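## Table linen: washing, storing and laying

*Residents' Household Guide, Huerta House. Revised 1 October 2018.*

Tablecloths for the dining room and the two function rooms are held in the linen store on the ground floor. Residents who borrow them for private use are asked to follow the guidance below.

### Before washing

Shake the cloth out of doors and check both sides for marks. Candle wax should be allowed to harden, lifted with the back of a knife, and the remainder drawn out with a warm iron over brown paper. Red wine and fruit juice are best rinsed from the reverse side with cold water. Hot water should not be used on egg, milk or gravy, as it fixes the stain.

### Washing and drying

White cotton may be washed at up to 90 degrees, although a cooler wash is sufficient for a cloth that is only lightly soiled. Coloured and embroidered pieces must be washed separately. Fabric softener is not to be used on napkins - it leaves them less absorbent.

Remove the load promptly and hang each cloth over 2 lines, with the hems level. Linen should be ironed while still damp, on the wrong side first.

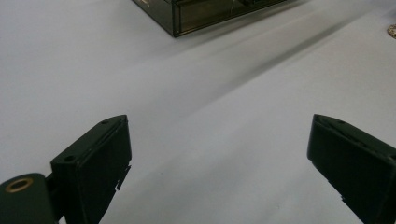 Starch is optional. Where it is used, it should be mixed thinly and applied only to cloths that will be laid within the week, as starched linen tends to crack along the folds when stored.

### Storage

Roll large cloths on a cardboard tube if space allows. Otherwise, fold them loosely and refold along different lines each May. Shelves should be lined with acid-free paper, and nothing should be put away damp. Cedar blocks may be placed nearby but should not touch the fabric.

### Laying the table

A felt or flannel underlay protects the surface and deadens noise. Centre the cloth by its middle crease and check that the drop is even on all sides. Small creases may be eased out by hand with a light mist of water.

Enquiries about repairs should be addressed to Araceli Figueroa at the housekeeping office. Damaged items should be labelled and left in the blue basket inside the linen store.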